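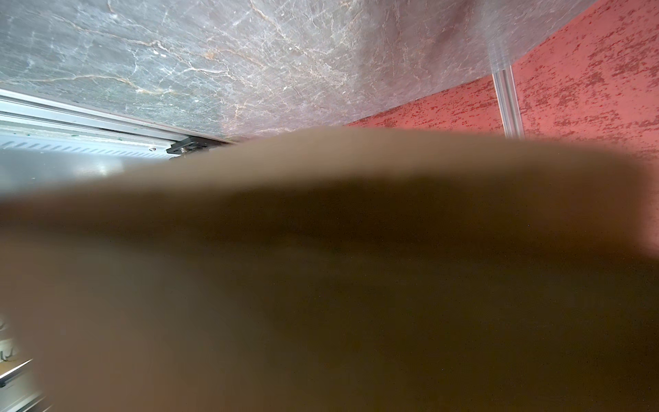 4. Preparing your text for editing

This section explains how to send a text to the Nultance editing desk through the Plenden upload page. Please read it to the end before you upload the first file. If you already have a project open, go directly to 4.3.

4.1 What you need before you start

- A Plenden account with the role "Author" or "Owner". The role "Viewer" can read the edited text but cannot send anything.
- The text in one file. Accepted formats are DOCX, ODT and RTF. A PDF can be attached for reference, but it is not edited.
- The address of the web page, if the text is already published.
- The name of one contact person in your company who may answer the questions of the editor.

Note: Text inside of pictures, buttons and menus is not found by the upload page. Copy these words to the end of your file, under the heading "Other text", and write next to each one where it appears on the site.

4.2 Creating the project

1. Sign in and choose New project from the left menu.
2. Type a project name. The name appears on your invoice, so use a name which your accounting department will recognize.
3. Choose the type of work. "Proofread" corrects spelling, grammar and punctuation only. "Edit" also changes sentences that are long or not clear. "Rewrite" gives you a new text based on your facts.
4. Choose the spelling: American, British or Canadian. This setting cannot be changed after the editor has started.
5. Fill in the field Reader. Write one or two sentences about the person who will read the page, what this person knows already, and what he or she should do after reading.
6. Click Save. The project now has the status "Draft".

The field Reader is the one which customers leave empty most often. The system lets you continue without it, but the editor will then send you a question, and the work waits until you reply. A short answer is enough, for example: "Owners of small hotels who compare booking software. They know the usual terms. They should ask for a trial account."

4.3 Uploading the file

1. Open the project and click Add file.
2. Select the file from your computer, or drag it to the gray field.
3. Wait until the word count is shown. For a long file this can take up to 30 seconds. Do not reload the page during this time.
4. Compare the word count with the count in your word processor. A small difference is normal, as Plenden counts a web address as one word and does not count page numbers.
5. Mark the parts which must not be changed. Select the words in the preview and click Lock. Use this for product names, legal sentences and quotations from customers.
6. Click Confirm.

The sample project called Mulligan, which you find in every new account, shows a finished upload. Its file has 1,069 words and two locked paragraphs. You can open it and try all the buttons. Nothing in it is charged or sent to the desk.

Caution: If you upload the same file again, the locks from the first upload are deleted. Write down your locked parts before you replace a file.

Caution: Accept or reject all tracked changes before the upload. If they stay open, both the old and the new words are counted, and you will pay for both.

4.4 Dividing a long page

A web page is easier to edit, and also to read, when it is divided into blocks. We recommend no more than 600 words in one block. To divide a page:

1. In the preview, put the cursor in front of the sentence where the new block should begin.
2. Click Split here.
3. Give the block a working title. It is only for you and the editor and is not published.
4. Repeat for the rest of the page.

Try to split where the subject changes. A block should not start with "This" or "It" when the word it refers to stands in the block before. The editor sees one block at a time, and such a reference is then difficult to follow — the comment you get back will usually be a question mark.

To join two blocks again, open the second one and click Merge up.

4.5 Connecting your style guide

If your company has a style guide, attach it one time and it will be used for all your projects.

1. Go to Settings, then Style.
2. Click Attach guide and select the file.
3. Choose which rule wins if your guide and the Nultance house rules are different. The normal setting is "My guide".
4. Click Save.

If you have no guide, you can start from Ekari, our short form. It asks for your decisions on capital letters in headings, numbers, dates, abbreviations, and how you address the reader. Questions without an answer follow the house rules.

Note: A new guide does not change the projects which already have the status "In work". To use it there, write to the editor in the comment field of the project.

4.6 Sending the project

1. Open the tab Summary and check the type of work, the spelling and the price.
2. Choose a delivery time. Projects sent after 2 p.m. are counted from the next working day.
3. Click Send to desk. The status changes from "Draft" to "Waiting".

While the status is "Waiting", you can still take the project back with the button Recall, and there is no cost. After the status has changed to "In work", please use the comment field for all changes — files sent by e-mail are not connected to the project and can be missed.

When the text is ready, the contact person receives a message with a link. How to read the comments and accept the changes is described in section 5.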